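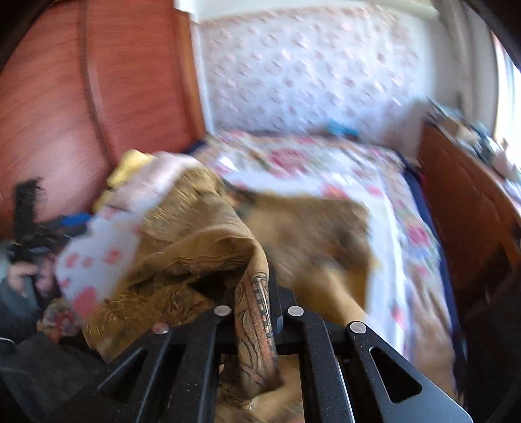
The open day at Soomro was advertised as an afternoon with the future of housework, and I went because my own housework could use one. Parking was 5 dollars. The future, for the moment, is learning to deal with cloth, and it learns with a black metal gripper that you hold in your hand, the way you'd hold salad tongs if salad tongs had been designed by someone with a grudge against salad. They had a bed to practice on, with a flowered white bedspread, and a length of shiny golden-brown fabric with dark swirls on it that reminded me strongly of my aunt's good curtains. You pinch it, you lift it, you fold it over, and somewhere a computer is supposed to take notes.

I asked what had happened to the robot. The robot, a tall gray thing called Clilitz, was in the next room and would be on at three. First people do the job with the gripper, then Clilitz studies what they did and has a go. I have trained new hires that way, with mixed results.

The sign by the door said the team had collected 954 folds since November. I wanted to know how many of those were good folds, and was told that "good" is a complicated word. I plan to use that line at home.

Then we all got a turn. My first try was more of a wad. My second was a wad with a corner. Slippery cloth is a nasty choice, and I said so, and the young woman running the station told me cheerfully that towels were too easy and everybody does towels. She gave me a sticker.

At three we were herded over to see Clilitz, 40 of us in a room meant for a dozen. It folded a dishcloth (so much for everybody does towels) in 158 seconds. I know because they had a big red clock on the wall, which I thought was brave. It stopped once in the middle, for long enough that a man behind me started to clap. Then it did the last fold very slowly and very neatly, better than I do it, and I felt a bit bad about the salad tongs joke, which I had made out loud.

The coffee was from Zosisby and tasted like it. There's another open day coming up over at Parko, kitchens this time, and I've signed up. My own laundry is still on the chair.

Posted 02/09/2019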